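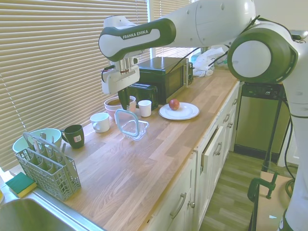 The counter by the window, peach bowl and microwave.

The Last Ferry Out of Pladenitz

My aunt Farah left me a house, a drawer full of rubber bands and a recipe with one line missing.

The house was in Pladenitz, up to 2 hours from anything if the ferry was running, and I only went over to sign papers. I want that on the record, because my mother still tells people I ran away. I packed one sweater! You don't run away with one sweater.

Anyway, the recipe. It was for the plum cake she made every July, the one that sat in the kitchen under a dish towel while all of us cousins walked past it pretending to be thirsty. She'd written it on the back of a ferry schedule. 500 grams of plums, flour, butter, the usual, and then a line that had gotten rubbed away right where the paper folded. I could make out the word "before." Before what? I held it up to the lamp and I tried it with my glasses off (this works with menus) and got nowhere.

So I baked it without the line. It was fine. It tasted like a cake from a hospital.
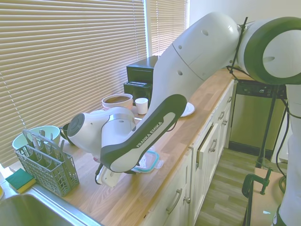
Hussam Khalaf and the Blue Envelope

The man at the ferry office was named Hussam Khalaf, and he had known my aunt for longer than I'd been alive. I'd gone in to ask about the morning boat to Stulovholm and came out an hour later with a cup of tea in me and no ticket.

"You're the one who fell off the dock," he said.

I was seven. You'd think people would let go of that.

I told him about the recipe, mostly to change the subject, and he got very quiet and started moving things around on his desk. Then he went in the back and came out with a blue envelope. My name wasn't on it. His was, in her handwriting, all those tall skinny letters leaning over like they were in a wind.

"She wrote me 394 letters," he said. "I was across the water, in Stulovholm, and she wouldn't move and I wouldn't move. Then I moved, and by then she was mad at me."

I didn't know what to do with my face, so I drank more tea. He let me read the one page. It was all gossip, somebody's goat, somebody's terrible wedding hat, and then down at the bottom she'd put the cake, the whole thing, every line.

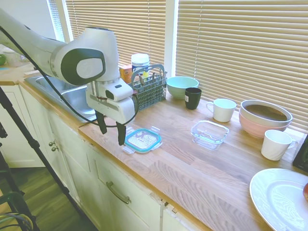
I copied it onto my hand because I couldn't find paper, and I walked back up the hill with my arm stuck out in front of me so my sleeve wouldn't smear it. It had started to drizzle. I'm sure I looked wonderful.

The missing line said: Let the plums sit in the sugar overnight, before you decide anything.

I cut up the plums and poured the sugar over them and sat down at the table with the house papers. The last boat was at six. I heard it blow its horn down at the landing, two long ones, and I got up and put a dish towel over the bowl.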